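Bench notebook – Tuvdale bimanual cell
1/31/20, Ilango Lobo
Last updated by S. Núñez

Carrying on from the December notes on the differential subassembly. The question is still whether a policy trained on two wrist cameras plus the head view can learn to seat bevel gears around a carrier without us scripting the mesh angle. Soledad thinks yes. I was the doubter and I'm coming round fast!

Changes since the last entry:
Gruvel controller gains lowered on both wrists, so the arms give a little when teeth touch teeth.
Head view added back as an input. Pascual's ablation without it kept losing the far gear.
Training set is now 3,000 demonstrations, up from 2,000. The extra ones are all starts with the disc tilted, and Emiliano did most of the teleoperation (thank you, my shoulders are grateful).

Ran the new checkpoint all morning with the dark cloth down. The right arm has the disc, three gears are grouped around it and the fourth is on the cloth just beside it, teeth up. I love this configuration – it is exactly the one the old policy got stuck on, with the orange finger of the left arm a long way off and nothing but cloth between.
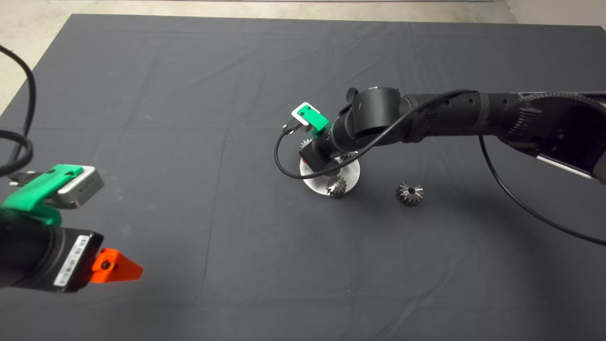 Results

87 percent of trials completed over the full set of starts, and the old checkpoint never got near that. I had Urho rerun the scoring from the logs before I let myself believe it. Same number.

The failures are interesting too. In 17 trials the policy chose a good approach and then pressed on a tooth tip without rotating. It looks like a missing behavior in the demos, because Emiliano wiggles by instinct and the filter in Jara smooths the wiggle away. Must check the cutoff!

To do
– Replay raw vs. filtered wrist trajectories, same seeds.
– Ask Drodetti about a second set of gears with the same tooth count.
– Pascual to try freezing the head encoder.
– Retrain with the filter off and leave everything else alone.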